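Budgeting for a two-arm bench cell: one matched pair, or two different arms?

I look after equipment planning for a small workshop that does light repair and finishing on wooden parts with metal inserts. We have approval in principle for a bench cell with two arms, and I have to submit a costed request in April. Before that we are testing layouts in simulation, so nothing has been bought.

The work is simple enough on paper. A wooden block lies on the bench, a flat metal bar has to be placed along it, and hand tools stay within reach of whoever is working there. One arm handles the bar and the other presents small parts. The bench is in a converted loft with a sloping ceiling, so height is limited on the window side.

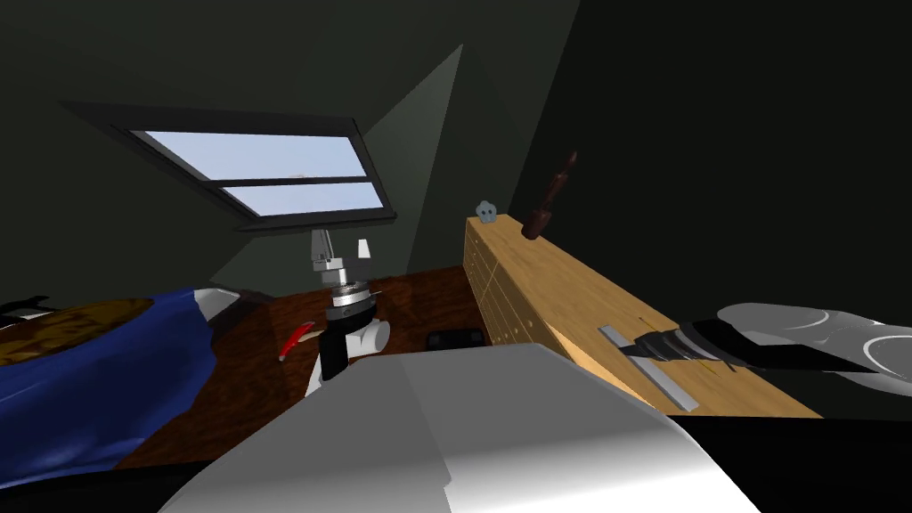 My two quotes differ in structure. Triltton offers a matched pair with one controller and a single service contract. Pakommont offers the arms separately, so I could buy a smaller one for the window side and a larger one for the bar. The second route is cheaper on hardware, but it means two controllers and two sets of spares. Neither quote includes grippers.

Questions:

How much should I hold back for grippers, mounts and cabling, as a share of the arm price?
Is a mixed pair a false economy at this scale?
How far can I trust the simulated layout for fixing the arm positions before ordering the bench?

Posted Mar 19, 2023

Reply from Aníbal Caldeira

On the first question, I would hold back 40 per cent of the arm price. It sounds high until you list what goes in it: grippers, spare fingers, mounting plates, cable guides, an emergency stop circuit, the risk assessment and any guarding that the assessment asks for. Fingers in particular get left out of budgets. Thin flat bar needs a different finger from small blocks, and you will change the design after the first month of use. Put spare fingers under consumables if your finance people allow it, otherwise every new set becomes a capital request.

On the mixed pair, the hardware saving is real but you should cost the software separately. Two controllers have to be told about each other. If both arms can reach the same part of the bench, you need a shared zone with an interlock, and someone has to write and test it. With a single controller that is often a licence option. Ask Triltton whether it is included, as quotes of this type commonly leave it as a separate line. If the arms never share space, the argument for the matched pair is much weaker.

On the layout, simulation is good for reach and for gross collisions. It is poor for cables, hoses and anything soft. If cloths are kept on the bench, model them as a solid keep-out box with a generous margin. Measure the ceiling slope yourself instead of taking it from the building drawings, and check the elbow of each arm against it as well as the gripper. I would not drill the bench until the arms are delivered. Order a top with slotted rails and fix the positions later.

Reply from a member at Gridum

Agree with the above on rails. I have nothing to add on controllers.

One item missing from your list is floor loading. A loft floor may be fine statically and still move when an arm stops quickly, and then your repeatability figure means very little. Get it checked before you pay a deposit. We had to add a steel subframe on a similar job and it was not in the budget. Also ask both suppliers for the delivery weight of the largest crate and compare it with your stairs.

Reply from a guest

Have you looked at refurbished? Ó Conaill do them with a short warranty. Ours was OK. Check the controller version before you buy, old ones can't always take new grippers.

Contact the moderators | Copyright of each post remains with its author | Back to top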